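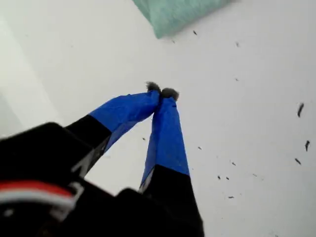 Kusari Two-Arm Bench Kit: Five Months of Asking It to Fold a Shirt

I bought the Kusari kit in January with the idea that by spring I would own a machine that folds laundry. It is now June and I own a machine that approaches laundry. I like it quite a bit, and I would buy it again, though I'd skip one of the add-ons and I'd clear more weekends.

The kit is a pair of small arms with a gripper on each, a power supply, a bag of screws and a controller board. I paid $1131 with shipping, which is a lot for a hobby and not much for two robot arms. The Zusodix software is a separate download and free for home use. I built the whole thing on a shared bench at Karpenko, the workshop I belong to, where it has been occupying more table than my membership strictly covers.

Assembly

The manual says an afternoon. It took me 22 hours, and that's with somebody else's good screwdrivers. The mechanical steps are clear and the drawings are large enough to follow from a stool. Then you get to the wiring chapter, two pages long, and it has the tone of a person putting on their coat.

Leave slack in the wires at the gripper. I routed the first arm neatly, tight against the body like the drawing, and the wrist pulled a connector loose the first time it turned all the way over. Both arms now have loops of wire hanging out where you can see them, and they have stayed plugged in. It looks worse. I've stopped minding.

Screws: you get spares of every size except the one you'll drop.

The grippers

Mostly good. They close evenly, the motors are quieter than I expected, and replacement motors are sold singly, so you aren't buying a whole new hand when one dies. (One died in March. The new one went in during a lunch break.)

The weakness is the fingertips. Bare, they are slick, and cotton slides out of them with very little argument. They'll hold a marker or a block of wood all day, but a T-shirt hem needs some bite. I tried rubber bands first, which gripped the fabric beautifully and then declined to give it back.

What I've settled on is a fuzzy pad at each tip and blue tape around the fingers. The tape wrinkles and it has to be redone every so often, and it gives the thing the look of a patient in recovery. The pads are worth the bother. With them on, the tips come close enough together to pinch a single layer of cloth, on a good day, if the cloth is lying with a ridge in it.

Kusari sells its own fingertip set for this. I bought it, and it's the add-on I'd skip. The pads are hard, and they came off in the second week.

The Todato bracket

This is a third-party mount that holds bits and pieces up beside the arm. It's metal, heavy, and overbuilt in a way I find soothing. The clamp wants a tabletop with a square edge, so check yours. I've had no trouble with it, and I can't say that of anything else in this review, myself included.

Folding, or the attempt

You teach the arms by steering them through a job over and over while Zusodix records, and then you let it train overnight and see what it made of you. The suggested starting point is 100 recordings. I did those in a week of evenings and got two arms that moved with great confidence to the place where the shirt had been the evening before. At 200 they started going to where the shirt was.

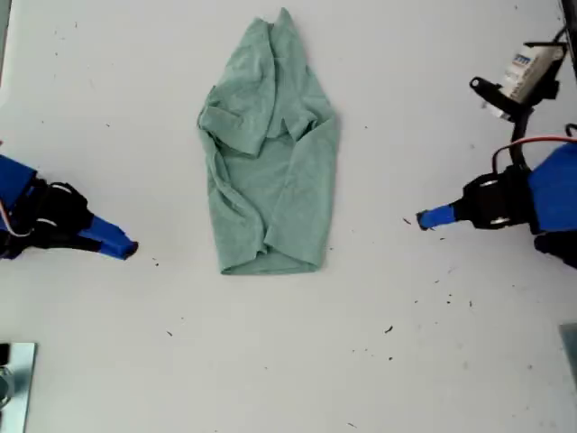

The usual test piece, one green T-shirt, with a gripper on either side of it.

A sleeve it can manage about half the time, if I lay the shirt out flat to begin with. From a heap, the odds are poor. One arm will get hold of something near the collar and lift, and the other goes in after the hem and comes up with the same collar, and they stand there like two people who have reached for the same check. I have watched this a great many times.

Some of that is on me. My early recordings are sloppy and I kept them all, so the arms have learned my habit of going back for a second grab before the first one has failed. Zusodix lets you throw out bad takes one at a time, and I should have started doing it sooner. The delete button is three menus down, under "Curate."

Use a plain light-colored shirt or a plain dark one, whichever stands out against your table. Mine is green on white and the software finds it without trouble. A striped shirt sent it into some sort of reverie. And wipe the table now and then, as worn cotton and fuzzy pads both shed. I mean to do this more than I do it.

Support

I wrote to Kusari twice. The first answer came the next morning and fixed my problem (a jumper on the controller board, backward, my doing). The second was about the fingertip set and thanked me for my enthusiasm.

Who should get one

If you've built a 3D printer from a kit and remember it fondly, yes. If you have a pile of clean laundry on a chair, fold it yourself, it'll take ten minutes.

Four stars. I took one off for the wiring chapter, and I'd take another half for the fingertips if the site let me.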